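# Shelf Life

The instruction from Akeo ran to 71 pages and dealt with fruit on 17 of them. Duygu Çetinkaya had read those pages on the train to Orgate and again in the corridor outside the training shop. Fruit was to be grouped by kind. Kinds were to be separated by a hand's width. Citrus was not to touch stone fruit.

She put her bag down and looked at the stand. 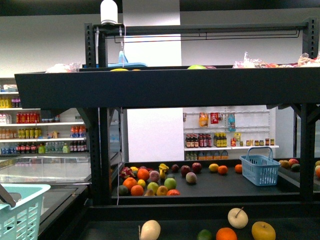

*Faltport, Issue 17, p. 71*

No kind was grouped. The dragon fruit had been put at the left end next to a small lemon, and the apples, which the instruction treated as a single block, were spread along the tray among oranges and peaches. The tray was flat and black. The lime was easy to miss against it.

She opened the form. Under "Condition of display" there were two boxes, *Conforming* and *Non-conforming*, and a line for remarks. She ticked the second box and left the line blank.

The procedure for a non-conforming display was as follows. The fruit was to be removed to a basket. The tray was to be wiped from left to right. The fruit was then to be replaced in the order given in Table 4, beginning with the heaviest. Table 4 did not include dragon fruit. A footnote referred the reader to a supplement, to be issued in November of the year before last.

She rang the office.

"What does it weigh?" said the man at the office.

"I haven't weighed it."

"More than a melon?"

"There isn't a melon."

"Then put it where the melon goes."

She wrote this down with the time of the call. Table 4 placed the melon at the left end. The dragon fruit was at the left end. She amended the form to show one item conforming and initialled the change.

The baskets supplied were light blue with slotted sides. The instruction specified a closed side for soft fruit, but the rule had been written when Akeo bought from Bellini, and Bellini had delivered in closed crates. The contract with Bellini had ended. The rule had been kept, and the slotted baskets had been bought at a cost of 4,000, spread over all the shops in the district. 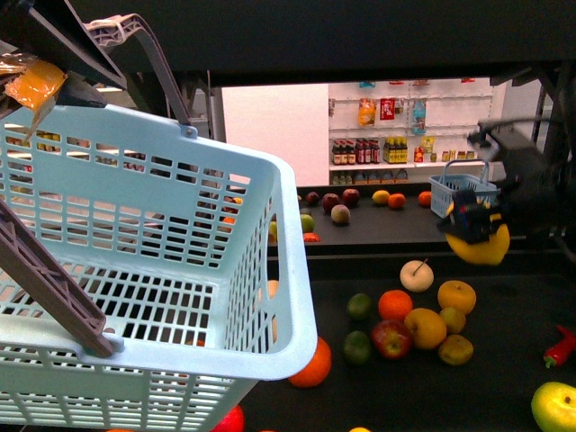 Her father had kept a fruit shop for most of his working life and had owned no table of any kind. He put out what had come in that morning where there was room for it. If a customer asked for lemons he pointed. She had once asked him how he decided, and he had thought about it while he served two people, and then said that he put the lemons near the apples so that the apples would look sweet.

She checked whether the instruction allowed for this. Section 5.6.7, which the staff called 567, permitted "local arrangement where justified by the character of the goods". The justification had to be entered in the remarks.

She went back to the form. The line for remarks was nine centimetres long. She wrote *Lemons make the apples look sweet* and found that it fitted, with room for her initials.

There remained the lower part of the check, which covered fixtures. Units on legs had to be clear of the floor so that a brush could pass beneath. Panels had to be sound and free of swelling at the bottom edge.

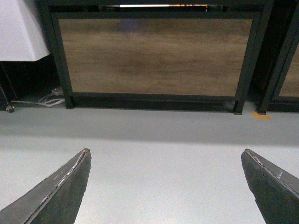 She entered *No swelling* and *Brush not available*, and went down on one knee to judge the gap by hand. It took her fingers as far as the second knuckle. The form asked for millimetres. She measured the knuckle against the edge of the instruction, which was printed to a standard size, and put down the result.

The date went at the foot: 23/10/2025. Beside it was a box for the final status of the display. She crossed out her first tick, ticked *Conforming*, and initialled that as well.

On the way out she bought nothing, as the goods were for training and had no price. She moved the lime a little further forward, where it could be seen, and did not record it.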